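Betreff: Re: [Heimtextil-Liste] Mindestmenge bei Webteppichen

Liebe Kolleginnen und Kollegen,

danke für die schnelle Rückmeldung aus Drumden. Ich zitiere die Nachricht noch einmal, damit alle sie vor sich haben:

> Am 11/3/24 schrieb Hakim:
> die Weberei Povitz nimmt für den Läufer Cerolard nur noch
> Aufträge ab 1.000 Quadratmeter an. Bisher waren es 800.
> Muster gibt es weiterhin, aber nicht mehr kostenlos.
> Weiß jemand, ob das auch für Nachbestellungen gilt?

Ich habe mit Povitz telefoniert. Für Nachbestellungen in derselben Farbe bleibt die Menge bei 800, sofern der erste Auftrag nicht älter ist als ein Jahr. Bei einer neuen Farbe gilt die höhere Menge. Man hat mir auch gesagt, dass im Januar eine neue Preisliste erscheint. Wer noch zum alten Preis bestellen möchte, soll es bitte vorher schriftlich tun.

Unser Hotel braucht 900 Quadratmeter für 72 Zimmer und die Flure. Allein erreichen wir die Menge also nicht. Falls jemand den gleichen Grauton verwendet, könnten wir zusammen bestellen und die Lieferung teilen. Die Frachtkosten würde ich nach Fläche berechnen.

Zwei Punkte sind für mich noch offen:

1. Wird die Kante ab Werk gekettelt, oder muss das der Verleger machen?

2. Bettwäsche und Handtücher: Wer hat Erfahrung mit gestreiften Qualitäten nach vielen Wäschen?
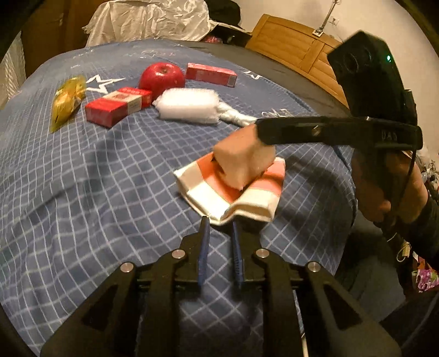

3. Zahlungsziel: Bitte schreibt mir direkt, welche Frist bei euch vereinbart ist.

Mit freundlichen Grüßen
Said Berrada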